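How to clean and align wrist-camera demonstrations before training

Posted 19/09/2025 by Lovisa Rustad

Most of the work in our tidy-the-table study was done before any training started. These are the steps we used to get from raw recordings on the hand-held grippers to a set the policy could learn from. If you have your own grippers and a marker on the sliding part, you can follow the same order.

We recorded 2261 demonstrations in July. After the steps below we kept 679 for the first training run. That sounds like a big loss, but a policy trained on everything did worse in our tests than one trained on the short set.

Step 1. Calibrate before you record

Record a slow open and close of the gripper at the start of every session, with the marker in view the whole way. You need the fully open and fully closed readings for each unit. Ciarán Kavanagh wrote a small script, Arov, that reads the marker and turns its position into an opening width. Any marker detector will do the same job.

Do this again after anyone changes the finger pads. New pads shift the closed reading enough to matter.

Step 2. Map the room

Walk the gripper through the room once before the first demonstration. Go slowly, look at the table from both ends, and finish where you started. The map is what every later recording is placed against.

White tables and plain walls are hard for camera tracking. Keep things with some texture on the table and leave them alone during the mapping pass. 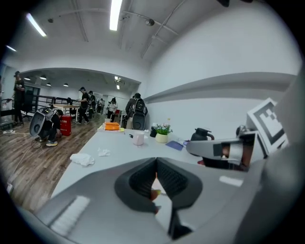
People moving in the background are the other problem. Tracking can lock on to a person for a second or two and drag the path sideways. We didn't clear the room for our recordings, and we wanted the variety, but the mapping pass is better done when everyone is standing still.

Step 3. Drop the recordings that lost tracking

Run the tracker over each file and mark every point where the position is missing. We dropped any file with more than 5 missing positions in a row. Shorter gaps were filled with a straight line.

Then look for jumps. Plot the speed of the gripper and check the peaks by eye. A hand doesn't move across a table in one step, so a tall single spike is a tracking error.

Step 4. Trim the ends

People wait before they start and they wait after they finish. A policy will learn the waiting. Cut each file to start just before the first real motion and end shortly after the last release. Brendan Breathnach did ours by hand for the first 600 files and we set the automatic threshold from his cuts.

Step 5. Line up width and video

The width reading and the video need to agree on time. Pick a few grasps, find the moment the pads touch the object in the video, and compare it with the moment the width stops changing. If the difference is the same in all of them, shift the whole session by that amount. If it isn't, go back and check the timestamps.

Step 6. Hold out a room

Don't split the files at random. Two recordings made minutes apart are nearly the same, and a random split will give you a test score you can't trust. We held out everything from the Skosville site and tested on that.

The cleaning code is in the Kernura repository under tools. Conall Corrigan looks after it, so send bug reports to him — please attach the calibration file.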